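# Grernilport laundry drop-off to stay open through June

The low-cost laundry service on Smadi Street will keep running through the end of June after the town agreed to cover its water bill for another season. 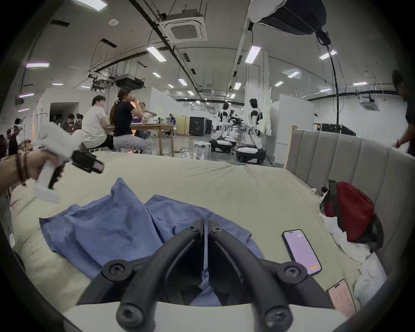

The service washes, dries and folds clothes for residents who don't have a machine at home. It opened last fall with 7 washers bought secondhand from a closed motel. Customers pay by the bag, and people over 65 pay half.

Vasilis Petkov, who manages the site, said demand has grown faster than he planned for. The service handled 1,456 bags over the winter, up from 1,035 in the fall.

"Most of it is everyday stuff – work shirts, sheets, kids' clothes," Petkov said. "We had people asking in March whether they should look for somewhere else."

The town's share of the cost is limited to water. Rent and repairs are still paid from customer fees and a small grant from Cestilus, a local appliance parts dealer.

Hours will change slightly. The counter will open at 8 a.m. and stop taking new bags at 4 p.m., an hour earlier than before. Bags left overnight will be held on the rack by the side door, and there is no charge for the first night.

A second drop-off point in Trurnano is under discussion. Petkov said he would need 200 regular customers there before signing a lease.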